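Baseplate first or sort first?

leso_92
I always lay the gray baseplate down before I sort anything. My table right now, loose bricks along one edge and two on the studs:

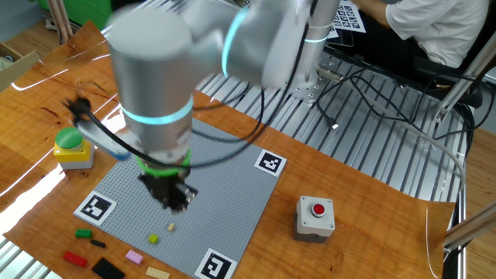
Gray plate set diagonally, red two-by-four still waiting

skustlow
Nope. Sort by color first — you'll hunt for that tan plate later.

leso_92
With so few pieces? Come on.

brevetis14
I'm with skustlow on big builds, but for something this small I wouldn't bother. Love the wood table btw!

skustlow
Fine, but the black ones go in their own pile. I'm not budging on that.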